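Hard water and the kettle, part two

In the first post I measured the hardness of our tap water in Flerbridge and got a figure I didn't much like. Several people wrote to ask what I did next, so these are my notes on descaling, storage and whether a filter jug is worth the bench space.

The background is simple. Our supply comes from the Wandum bores and carries a lot of dissolved calcium. When the water is heated, calcium carbonate comes out of solution and sticks to the hottest surface available. In a kettle that's the element or the base plate. The scale is harmless to drink, but it slows the transfer of heat and it flakes off into tea.

Testing

I use drop-count titration rather than strips. Strips are fine for telling soft from hard, but the colour bands are too wide to show a change of season. Rinse the vial three times with the water to be tested, fill to the line and swirl after every drop. The end point goes from pink to blue, and the purple stage in between lasts one or two drops. Stop at the first full blue.

I test at 6 in the morning, before anyone has run a tap, and again after flushing the line for two minutes. The two results have never differed by more than a drop. 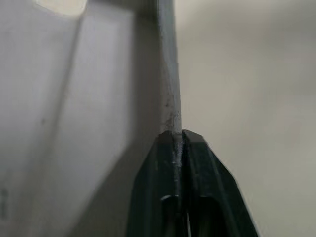
Descaling

Citric acid works better than vinegar and doesn't smell. I dissolve 30 grams in a litre of warm water, pour it in and leave it for half an hour without boiling. Boiling a strong citric solution in very hard water can leave calcium citrate behind, and that's more stubborn than what you started with. Tip it out, rinse twice, boil one full kettle of plain water and discard it.

Anca Matei, who wrote in after part one, does hers every fortnight with half the dose. I've tried both schedules. The fortnightly one uses about the same amount of acid over a year and the base plate stays brighter – I've switched.

Don't use this on a kettle with an exposed aluminium base. Check the manual first.

The filter jug

I bought the Larkura jug in April. The cartridge is an ion exchange resin with some carbon, and it's rated to 100 litres. On our water the hardness reduction had dropped by half well before that. The Monti cartridge fits the same jug, costs a little less and tested the same within a drop. 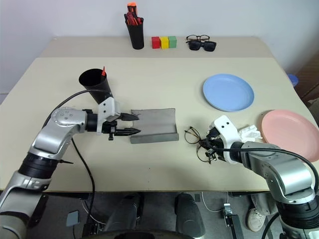 Does a jug stop scale altogether?

It slows it down. A fresh cartridge takes out most of the temporary hardness, and the rest still deposits, so the kettle needs descaling less often but still needs it.

I'll keep logging through winter and put the spreadsheet up once it covers a full cartridge cycle on each brand.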